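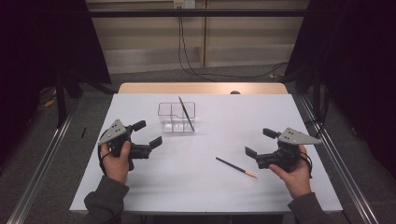 Talk notes – "Small repairs, small ledger: how we kept Urnanari alive"
Room B, Wednesday, after the coffee

1. Opening (speak slowly)
Good afternoon. I want to speak today about a community newsletter on paper, and about the money for it. Urnanari has 69 subscribers who pay and more than 2000 people who read it. This is our whole problem, and I will show how we live with it.
Wait for the laugh. If there is no laugh, continue.

2. Where the readers are
- Copies lie in the Ako bakery, at the Bùi tailor shop and in the Tarik laundromat.
- One copy passes through many hands. We learned this from the coffee stains and from the crosswords, which are filled in by different pens.
- Advertisers do not believe in coffee stains. Bring the old copy and show it to the first row.

2 share · 2 comments 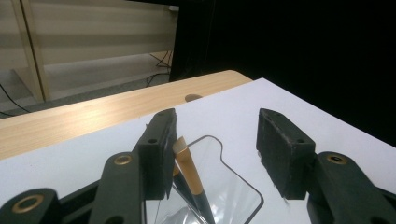

3. What we changed in November
- We asked the shops to pay for the paper, and we kept the printing for ourselves.
- We made the pages fewer and the letters bigger. Older readers thanked us for this.
- The recipe column stayed. I wanted to remove it and I was wrong – say this clearly, people like to hear it.

4. What is still difficult
Delivery in winter. Finding someone who can correct my commas. Saying no to long poems.

5. Questions
If they ask why we do not go online: half of our readers have the internet, but they read us while they wait for a washing machine. Then invite them to take a copy from the chair near the door.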